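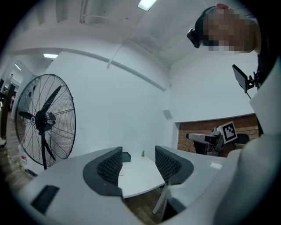 Zuvwood Handling Group – Bench Diary

February, second week with the Callex kit.

08:40. Unpacked the replacement finger pads and left them in the bag. The pads already fitted are still serviceable, and I would like to finish the loan on one set so that the wear figures mean something. The black mesh on the left finger has picked up lint. Brushed it out with a dry toothbrush, no solvent. The manual is silent on solvents. Have written to Rurkik to ask.

Checked the opening width against the gauge block before doing anything else. Same as yesterday. Closed, opened, closed again, and the reading came back to where it started. The trigger has a small amount of play at the start of its travel, which does not reach the fingers. It was there on the first day and I have stopped noting it.

09:30. Henk Boersma in, head camera on. The strap needed taking in again at the back. It is a ratchet with coarse steps, and one step is too loose on him and the next gives him a headache before lunch. Went with loose. His view and the gripper view are meant to be aligned by the Kumsa software from a shared clock, so some drift in the angle of the head unit should not matter as long as it is slow. Will see what the export says.

First job was tracking. The marker on the long-armed unit by the brick alcove sits at a tilt, and the installation sheet shows it upright. The sheet does not say upright is required. Ran it tilted, as found. Lock came quickly with the gripper level and more slowly with it rolled over to the right. With the gripper pointing up towards the ceiling lights the exposure drops and the marker goes grey for a moment, then comes back. Rurkik's note on this recommends fixed exposure. Tried fixed exposure. The lights were fine and the corner by the alcove was then too dark to be of any use. Back to automatic.

The lens is very wide and I have mixed feelings about it. It takes in the ceiling, the fan, the table and most of Henk in one go, which is good for localisation, and it makes the small objects on the table very small indeed. The plant pot is a few green pixels until you are nearly on it. For the work we would buy this for, approach matters more than the last few centimetres, so I am inclined to mark it as acceptable. Henk disagrees and has asked for that to be recorded. Recorded.

10:50. Batch of 40 takes. Task was the same as yesterday: approach the white table from the floor side, close on the small grey box, lift, place, release, withdraw. Of those the software accepted all but nine. The rejected ones are flagged "pose lost" with a time stamp and nothing more. I went through them by hand. In most, the fan guard fills a large part of the view on the way in. It is all fine wire and repeated shape and I can believe the feature matcher dislikes it. In the others I could find no cause. It would help a great deal if the report said which features were lost and where. Added to the list of questions for Rurkik.

Moved the standing fan back after the batch and repeated a short run of 15. No rejections. That is not proof, as I was also steadier by then, but I shall put a line in the report about keeping wire guards and mesh screens out of the approach. The fan went back to its old place afterwards because the room is unpleasant without it.

12:10. Weight. The body of the gripper is white and feels well made, with no sharp edges on the curve where the hand rests. The balance is forward. After the morning I had an ache across the base of the thumb, on the right hand only. Henk swapped in for the short run and said the same without being asked. Callex sell a wrist brace as an extra. I would prefer the mass moved back, and if there is a reason it cannot be I would like to read it.

Lunch. Left the unit docked. The dock light went amber, then green, then amber again. Reseated it and it stayed green. Contacts looked clean.

13:30. Export. The Kumsa desktop program took 77 minutes to process the morning, on the machine they specify, with nothing else running. It can't be paused. It can be cancelled, and cancelling discards the lot – I found this out last week and will not be repeating it. The files it produces are tidy. Names are consistent, the head and gripper streams start together, and the pose track is a plain table that opens in anything. I checked the alignment at a dozen places by looking for the moment the fingers touch the box in both views. Good throughout, and no worse late in the session with the loose strap. So the strap does not matter for our purposes, and Henk may have it as loose as he likes.

One fault in the export. The finger width column is in millimetres in the morning's batch and in a fraction of full travel in the short run. Same settings, same user, same unit. The header says millimetres in both. Anyone training on the two together would get nonsense and might not notice for some time. This is the most serious thing I have found so far. Reported by form, and also by telephone, where I was given a ticket number and told that it is known. No date for the fix. It is not in the release notes.

15:15. Screen arm. The black screen on the jointed mount shows the live view and is good to have, but the second joint sags. Nipped it up with the supplied key. It sagged again within the hour, slowly. A washer would probably do it. Have not fitted one, as the kit goes back as supplied.

Henk held the screen for the last few takes and read out the tracking state while I worked. This went well enough that I wonder whether a tone would be more use than a display. There is a beep for "recording" and a beep for "stopped" and they are the same beep.

16:00. Draft position for the report, subject to change: hardware fit for our use, with a note on balance. Tracking fit for our use in an ordinary room. Software not fit until the width column is corrected, and I would not sign an order before I had seen it corrected on our own data.

Still to do: low light, the left-handed grip, second battery. Also return the gauge block to the metrology cupboard, signed out in my name and overdue.

Pads brushed again. Unit docked, green.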